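Rutemstead's Cliff Hotel Reopens, Minus the Elevator

The Pacheco, the old cliffside hotel that has appeared on every Rutemstead postcard for as long as there have been postcards, starts taking guests again this week after being closed all winter. Rooms start at $317 a night. Breakfast is extra, and so, in a manner of speaking, is getting there.

The hotel stands 110 steps above the harbor road. The elevator that used to spare guests the climb failed its inspection in February, and the part it needs has not arrived. Manager Anneliese Gerlach is calling the stairs "the scenic approach." They are listed on the hotel's website under Amenities. 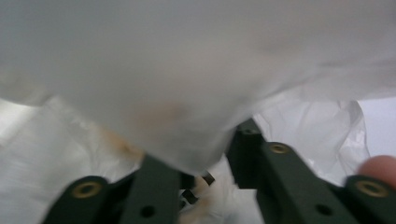 RUTEMSTEAD, Tuesday, April 30, 2019

Luggage will go up by a hand-cranked hoist, which the hotel last used for coal. Guests are asked to pack with this in mind. Anyone who makes the climb carrying their own suitcase gets a free glass of wine on the terrace, and a chair.

The rest of the place has been spruced up. All nine rooms have new beds, and the ones facing the water have bathtubs set by the window, so that guests can look at the fishing boats and the fishing boats can look back. Gerlach says shutters are on order.

Chef Somkiat Khamphan has cut the dinner menu down to one page. The lobster in cream, a fixture that regulars defended more often than they ordered, is gone. A clear fish soup with lemongrass has taken its place. Khamphan said he had received 3 letters about the lobster, two of them from the same man.

Rutemstead, with 3,095 residents and one traffic light, has been short of places to stay. Roswitha Imhof, who runs the ferry kiosk, said visitors kept asking her where to find the elevator. She has put up a sign with an arrow. It points at the stairs.

The Pacheco is open through the fall. The last ferry from Vokent gets in at 9 p.m., and the hoist stops at eight.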